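Thursday, evening

Sink day. The left tap seal at my own place is still weeping, so I have been paying more attention than usual to other people's plumbing.

Basin is a single bowl, stainless, rounded corners, set into a white counter. One bowl means no second side for rinsing, so the order of work matters more than it does at home. Houda Mahrous wants plates handled before bowls. Ernő Katona wants the reverse. I have used both and recorded no difference worth the argument.

Orange plate stays out on the left. The green one goes in the basin, toward the back left, standing at a tilt. The white bowl sits on the bottom to the right of it.

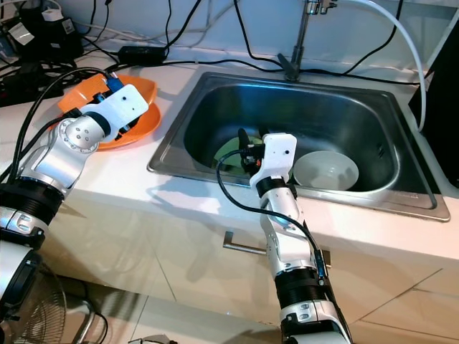

Orange plate on the counter, green plate and white bowl in the sink.

A tilted plate drains better than a flat one but takes up the corner, and anything put down after it tends to slide toward it. The rounded corners make this worse. At home I use a Skaro rack, 11 slots, and have never had to think about it. I priced a second one at lunch and did not order it.

Read the dish soap label while waiting for the kettle. Candlow, unscented, 74 cents more than last time for the same bottle. Wrote it in the book under November. Chunhua says the Ullura one cuts grease faster. I will try it when this bottle is finished.

Cords are the other item. The power strip is at the far left along the wall, with plugs in it, and the black cords run across the back of the counter in a tangle. My preference would be clips under the wall edge and a short lead for each plug. I wrote this down for Tarek, who has a bag of clips from the Cherkaoui job and has offered them twice.

The faucet is tall, which I approve of. A stockpot would go under it upright. Mine at home is too low for anything but a saucepan.
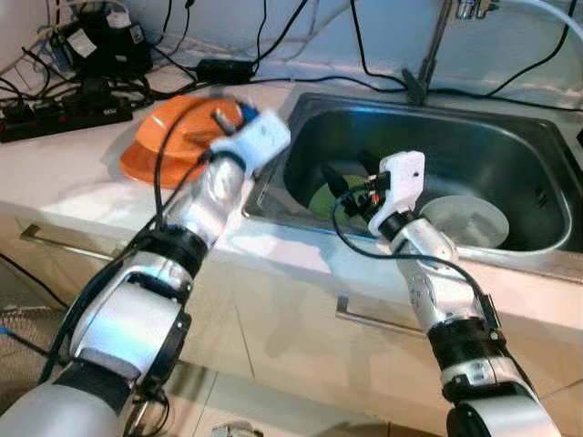
Friday, to do

Ask Tarek for the clips, 7 if he has them.
Buy tap washer. Measure the old one first.
Return Océane's drying cloths.
Meter reading before breakfast. Last one was 2735.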